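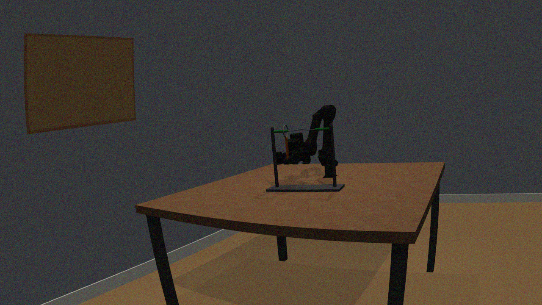 How to test whether a robot arm is ready for chores

Skip the laundry-folding videos. Before you believe an arm can change a fuse or thread a curtain rod, give it the buzz-wire game: move a ring along a bent wire without touching. A patient child can do it.

1. Start in simulation. We used Porkon, with one arm on a bare table. Keep the wave in the wire shallow at first.

2. Start with the ring already in the gripper. Picking up the handle is a separate test, and a harder one.

3. Check the grip from the wrist view before each batch. 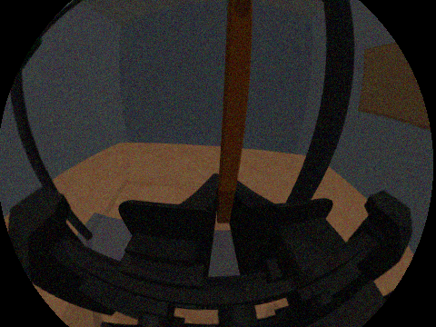 If the handle tilts between the fingers, the ring tilts too, and you'll blame the wrong part of the program.

4. Run it at least 642 times and count every touch as a failure. Vendors like to count "recovered" touches – don't.

5. Move the stand 2 cm and run it all again. Our score fell from 823 clean passes in a thousand to 11.

That drop is the number to ask a seller for. Until it shrinks, I'd keep the arm away from anything with a plug.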